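Wislow Project: Learning to Fold Clothes from Hand-Held Gripper Recordings
Progress report for March
Prepared by Kwesi Quartey for Lerato Zwane, Ren program office

Status

The project is on plan for the first two work packages. The third one, training on a real arm, started later than we wrote in the proposal, and I explain the consequences below. The budget is not affected in this period.

Data collection

We now have 893 recorded demonstrations that passed our check. The target for this period was 500. The recordings are made in ordinary homes, with a gripper that the person holds in the hand, and no robot has to be brought to the house. Each demonstration starts with a garment spread flat on a bed or a table and ends when the person puts down the gripper.

In the proposal we planned to use only tables. After the first home visits we changed this, and Kolten agreed to the change. Many people fold on the bed, and the soft surface makes the task different: the fingers can press a little into the sheet to get under the hem. Patterned sheets are also useful to us, as our earlier model often confused the print with the border of the garment.
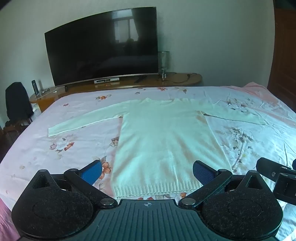
Figure 1. Sweater spread on a printed sheet, with the fingertips of the gripper near the ribbed hem.

Knitted garments remain the most difficult group. The hem has two layers, and the policy must take both of them together. When it takes only the upper layer, the fold opens again and the sleeves move from their place. We therefore added a new label for the grasp, which says if one layer or two layers were taken. The labeling was done by hand and took more hours than we expected.

Results

We compared two ways of training. In the first, the policy sees the whole demonstration as one sequence. In the second, called Evidness in our notes, the sequence is divided into 4 stages and the policy must first decide which stage it is in. The second way is better on sweaters and on long sleeves. On towels we see no difference. These tests were made on held-out recordings only, so I ask you to read them as an early result.

Delay on the real arm

The mounting part for the fingers did not fit and was ordered again. We lost 6 weeks. The first trials on the arm will be made with towels, and sweaters will follow when the grasp is stable.

Next period

We will finish the layer labels, repeat the comparison on the arm, and record more dark garments, which are few in the present set. I would also like to discuss with you if the table recordings should continue in the same number or be reduced.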